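## 4 安装与首次校平

读到这一章，说明您已经把 Graslow 台面秤从箱子里取出来了，并且忍住了直接通电的冲动。恭喜，多数人忍不住。前三章讲的是开箱、配件清单和保修，您大概跳过了，那也没关系，保修卡在箱盖内侧的纸袋里，请别连同箱子一起扔掉。

### 4.1 选择摆放位置

秤是一种很记仇的仪器。您把它放在冰箱旁边，它会在压缩机每次启动时提醒您这件事。

1. 选一张四条腿都着地的桌子。用手掌压住每个桌角，逐个试一遍。哪个角会动，先垫哪个角。
2. 避开空调出风口、窗户和门后。门后尤其不行，总有人会进来。
3. 桌面上方不要有吊柜。柜里的东西掉下来时，秤会如实显示它的重量，然后不再显示任何东西。
4. 与墙面留出一掌宽的距离，供电源线转弯。

> **注意：** 玻璃桌面可以用，但请在秤脚下铺防滑垫。我们不提供防滑垫。我们曾经提供过，结果客户都拿去垫花盆了。

### 4.2 调节秤脚

秤底有四只螺纹脚，左旋升高，右旋降低。Muvham 型的方向正好相反，如果您两种都有，请在秤侧贴张纸条，别相信自己的记忆力。

1. 取下秤盘，露出水平泡。
2. 先调后面两只脚，把气泡带到左右居中。
3. 再调前面两只脚，把气泡带进圆圈。
4. 拧紧每只脚上方的锁紧螺母，手紧即可。扳手请放回抽屉。
5. 重新看一眼气泡。它多半又跑了。回到第 2 步。

重复 3 次仍不居中时，问题通常在桌子，不在秤。请回到 4.1，这一次真的去压桌角。

> **小心：** 运输锁（秤盘下方的红色旋钮）未松开时，请勿往秤盘上放任何东西，包括手肘。运输锁损坏不在保修范围内，Elango Panicker 负责我们的售后邮箱，他对这一条的解释非常有耐心，也从不改口。

### 4.3 通电与预热

1. 确认运输锁已松开。是的，再确认一次。
2. 插入随附的电源适配器。接口能插进去的适配器有很多种，合适的只有这一种。
3. 按住电源键，直到屏幕亮起。
4. 让秤空载预热。预热期间屏幕上的数字会慢慢漂移，看起来像在思考。请不要帮它按清零键。

预热结束后，屏幕左上角会出现一个小圆点。圆点出现以前的一切读数仅供消遣。

### 4.4 校准

需要一只 100 克砝码。随机附赠的那只装在绒布袋里，请用镊子或戴手套取放。指纹也有重量，而且会一直留在那里。

1. 秤盘空置，短按“校准”键。
2. 屏幕显示 `0` 并闪烁时，松手，后退，不要对着它叹气。
3. 屏幕显示 `100` 时，把砝码放在秤盘正中。
4. 听到一声短响后取下砝码，放回绒布袋。
5. 再称一次砝码。读数与标称值一致，校准完成。

若听到的是三声长响，请对照下表。

| 代码 | 含义 | 处理办法 |
|---|---|---|
| E3 | 读数不稳定 | 关窗，关风扇，请猫离开 |
| E75 | 砝码不符 | 换回原装砝码，硬币不算 |
| E2064 | 存储错误 | 断电后重启，仍出现则联系售后 |

关于 E2064：我们知道别的代码都很短，只有它这么长。编号是 Skotatside 固件遗留下来的，改掉它比修好它还麻烦。

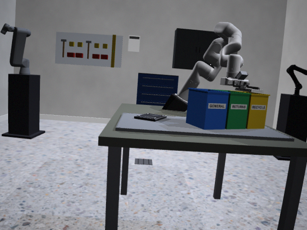

### 4.5 日常搬动

每次搬动以后，哪怕只是往旁边挪一下给电饭煲腾地方，都要重新校平。顺序如下：

1. 关机，拔掉电源适配器。
2. 取下秤盘，锁上运输锁。
3. 双手托住底座两侧抬起。不要提秤盘，也不要提电源线，线不是提手。
4. 放到新位置，松开运输锁，装回秤盘，从 4.2 重新开始。

若只在同一张桌上使用，建议每周一校准一次。选周一没有技术上的理由，只是那天大家反正心情也不会更差了。

> **提示：** 可用铅笔在桌面上描出四只秤脚的位置。擦桌子以后能原样放回，校平会快很多。租来的桌子请先征得房东同意，或者用胶带。

### 4.6 清洁

1. 断电。
2. 用微湿的软布擦拭秤盘和外壳，顺着一个方向擦。
3. 面粉落进秤盘缝隙时，用软毛刷扫出。不要用嘴吹，吹进去的总比吹出来的多。
4. 秤盘可以水洗，擦干后再装回。秤体不可以水洗，也不可以“稍微冲一下”。

Krasniqi 清洁膏会使屏幕外层发白，请勿使用。如果已经用了，读数仍然准确，只是要凑近些看。

计件、去皮和单位切换的设置方法见第 5 章。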